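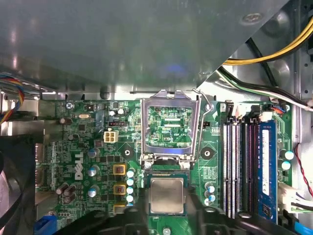 Issue 37, page 3

CPU seating task: notes from the Edthorpe bench

The disassembly group at Edthorpe has moved from memory modules to processors. The work is done on a Dell desktop board left in its case, with the socket frame open and the robot placing the processor from a parallel grip on its sides. Somtochukwu Amadi wrote the motion code. Bukola Okonkwo made the finger pads and has asked that they not be cleaned with solvent again.

The case is the harder half of the problem. On a bare board the arm can come in from any side. Inside the case, the metal panel above the socket rules out an approach from that direction, and the open retention frame stands up into whatever space is left. Cables run along the right wall. The current path comes in low from the memory side, stops short of the socket, corrects rotation, then moves in and lowers. The stop is there for the wrist camera, which gets its last useful view of the socket before the processor covers it.

Rotation matters more than we first allowed for. The alignment routine from the memory task looked for one long slot and took its angle from that. A socket is close to square, and the routine was happy to report an answer a quarter turn out. Somtochukwu now takes the angle from the line between the two heatsink holes on either side of the socket and uses the socket outline only for position. The holes are dark, round and easy to find under the bench lamp. Reflections from the heat spreader still upset the outline fit when the lamp is set too high, so please leave it at the taped mark.

Over the July sessions the group logged 19 placement attempts with the present code. Of these, 13 ended with the processor flat in the socket. The other six stopped on the force limit, which is set low on purpose, and all were backed out without damage to the contacts. Halima Bassey has the logs sorted by failure type. Most of the stops share the same cause: the processor tilts slightly in the grip during pickup, and one edge touches down early. A shallow pickup tray with a raised border is being printed to fix this.

Closing the frame and pressing down the lever remain manual. Yesenia Condori has a sketch for a hooked fingertip that would do the lever, but it needs a tool change and the Akpan wrist we use has no quick coupler. Suggestions are welcome - drawings preferred.

Members who want bench time should read the handling sheet first and wear the ground strap at all times when the case is open. Babatunde Omoregie keeps the booking list. Spare boards of the same model are also wanted, working or not, provided the socket pins are straight.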